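읽는 시간 6분

핸드 그리퍼가 천을 물고 안 놓을 때 푸는 법

지난 September 빌드부터 손에 드는 그리퍼로 천 집기 데이터를 모으고 있는데요, 한동안 저를 제일 괴롭힌 게 바로 이 "물림" 문제였어요. 수건 같은 걸 집고 나서 방아쇠를 놓았는데 집게가 안 벌어집니다. 처음엔 스프링이 나간 줄 알고 Nerkness에서 새 스프링까지 주문했거든요(배송비가 스프링값보다 비쌌어요...). 그런데 갈아 끼워도 똑같더라고요. 범인은 천의 보풀이랑 고리였습니다.

저처럼 돈부터 쓰지 마시고 이 순서대로 해 보세요. 준비물은 2 mm 육각렌치, 부드러운 솔, 그리고 끝이 뭉툭한 핀셋이면 충분합니다. 뾰족한 핀셋은 고무를 긁으니까 서랍에 넣어 두시고요.

1단계. 일단 멈추기

집게가 안 벌어지면 손이 먼저 나가죠. 저도 그랬어요! 천을 확 잡아당겼다가 안쪽 고무가 들떠서 여섯 시간짜리 세션을 통째로 날렸습니다. 방아쇠에서 손을 떼고, 녹화를 정지하고, 배터리를 분리하세요. 모터 보조가 달린 버전이면 배터리 분리는 꼭 하셔야 합니다. 막힌 게 풀리는 순간 집게가 튀듯이 닫히는데, 그 사이에 손가락이 있으면 진짜 아파요.

2단계. 어디가 물렸는지 보기

그리퍼를 매트 위로 가져가서 천의 무게가 집게에 걸리지 않게 받쳐 줍니다. 그다음 천이 집게 사이 어디로 지나가는지 눈으로 따라가세요. 테리 같은 보송한 천은 주름이 겹친 자리가 의심스럽고, 걸이용 고리가 달린 천이라면 고리가 집게 바깥에 나와 있는지도 꼭 보세요.

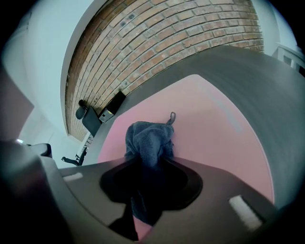 천이 물린 채로 그냥 다음 동작을 이어서 녹화해도 되나요?
그 구간은 버리는 게 낫습니다. 방아쇠 값은 열림으로 찍히는데 집게는 닫혀 있어서, 나중에 학습할 때 두 값이 서로 어긋납니다.

3단계. 천 빼기

당기지 말고 밀어 넣으세요. 말이 좀 이상한데, 천을 집게 안쪽으로 살짝 밀면 주름이 느슨해지면서 틈이 생깁니다. 그 틈에 뭉툭한 핀셋을 넣고 옆으로 천천히 빼 주세요. 위로 들어 올리면 보풀이 힌지 쪽으로 더 말려 들어가요. 고리가 힌지에 걸렸으면 고리부터 풀고 천은 나중입니다. 도저히 안 되면 그냥 고리를 자르세요. 수건은 또 사면 됩니다.

4단계. 힌지 청소

집게 옆 나사 여덟 개를 반 바퀴씩만 풉니다. 완전히 빼면 와셔가 굴러가서 책상 밑을 기어다니게 돼요(경험담). 벌어진 틈을 솔로 털고, 남은 실은 핀셋으로 집어냅니다. 윤활유는 Sustix 건식만 조금 씁니다. 예전에 젖은 타입을 발랐다가 먼지랑 뭉쳐서 일주일 만에 다시 뻑뻑해졌거든요. 나사를 조일 때는 대각선 순서로, 손끝에 힘이 걸리는 데까지만요.

5단계. 빈 집게로 확인

배터리를 다시 끼우기 전에 손으로 먼저 여닫아 봅니다. 걸리는 느낌이 없으면 배터리를 끼우고 천천히 스무 번쯤... 이라고 쓰고 싶지만 저는 지겨워서 노래 한 곡 틀어 놓고 끝날 때까지 해요. 중간에 한 번이라도 늦게 벌어지면 4단계로 돌아가세요. 저는 귀찮다고 넘어갔다가 첫 테이크에서 바로 또 물렸습니다.

마커도 이때 같이 봐 주세요. 천이랑 씨름하다 보면 마커 블록을 건드리기 쉬운데, 조금만 돌아가도 위치 추정이 흔들려요. 손톱으로 살살 밀어 봐서 움직이면 다시 고정하고 캘리브레이션도 새로 해야 합니다. 여러 명이 한 방에서 작업한다면 움직임 테스트를 시작하기 전에 한마디 해 주시고요.

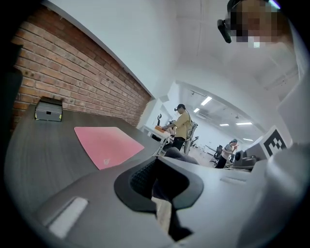 책상 쪽에서 본 그리퍼와 마커, 뒤쪽은 흰 테이블 작업 자리

그래도 또 물린다면

고무 표면을 의심해 보세요. 제가 쓰는 Ferraro 패드는 2000회쯤 집으면 갈라진다고들 하던데, 저는 횟수를 따로 안 세고 결이 매끈해지면 바꿉니다. 닳은 패드는 천을 못 잡고 미끄러뜨리니까 자꾸 더 세게 쥐게 되고, 그러면 천이 안쪽으로 파고들어요.

Feder 스프링으로 바꾸면 낫냐는 질문도 받았는데, 여는 힘이 세져서 가벼운 보풀 정도는 이겨 냅니다. 대신 방아쇠가 무거워져서 오래 들고 있으면 손목이 아파요. 저는 결국 원래 스프링으로 돌아왔고, 세션 사이에 솔질 한 번씩 하면서 쓰고 있습니다. 새로 산 수건은 보풀이 유난히 많으니까 쓰기 전에 한 번 빨아 두세요.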